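Le miso maison, deuxième tentative

J'avais promis de vous reparler de mon miso, et plusieurs d'entre vous m'ont relancée (avec insistance, je vous vois). Donc voilà : le pot commencé en août est ouvert, goûté, et à moitié mangé !

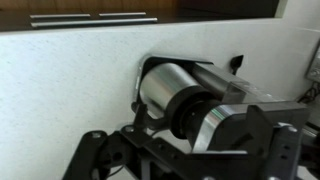
Temps de lecture : 3 minutes

Pour ceux qui débarquent, ma première tentative avait fini au compost. J'avais voulu réduire le sel, parce que je trouve toujours tout trop salé, et au bout de deux mois le dessus était couvert d'un duvet vert et l'odeur... bref. Cette fois j'ai suivi la recette à la lettre, avec à peu près 10 % de sel sur le poids total, et je n'ai touché à rien.

Enfin, presque rien. J'ai remplacé le soja par des pois chiches, car j'en avais un sac entier de chez Moges qui traînait depuis le déménagement. Trempage toute la nuit, cuisson très longue, jusqu'à ce qu'ils s'écrasent entre le pouce et l'auriculaire (l'auriculaire, c'est important, l'index est trop fort et on se croit arrivé trop tôt). Ensuite on écrase, on laisse tiédir, on mélange avec le koji et le sel, et on tasse en boulettes bien serrées qu'on jette au fond du pot pour chasser l'air. C'est de loin mon moment préféré — ma fille aussi, elle vise mieux que moi.

Côté koji, j'ai pris celui de Hundden, du riz sec en sachet. Je sais que les puristes le font eux-mêmes. J'y viendrai peut-être, mais tenir du riz au chaud pendant deux jours dans un appartement mal isolé, très peu pour moi cet hiver.

Le résultat est plus doux que prévu, couleur caramel, avec un petit côté noisette et même un peu de banane mûre quand on met le nez dedans. Dans une soupe je le trouve un peu timide. Par contre avec du beurre, sur des carottes rôties, c'est une folie. J'en ai mis aussi dans une vinaigrette et dans une pâte à cookies, une cuillère à café pas plus, et il n'en restait plus un seul le soir même. 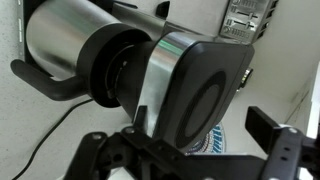

Bezawit Gebretsadik m'a écrit que le mien était encore bien jeune, qu'elle laissait les siens dormir un an au minimum et que je devrais en remettre une partie en pot tout de suite, bien tassée, avec une pincée de sel sur le dessus. C'est fait, l'autre moitié est repartie au fond du placard.

Prochain essai : haricots noirs. Si quelqu'un a déjà tenté, je veux bien vos proportions de koji en commentaire, j'hésite encore entre moitié-moitié et un peu moins.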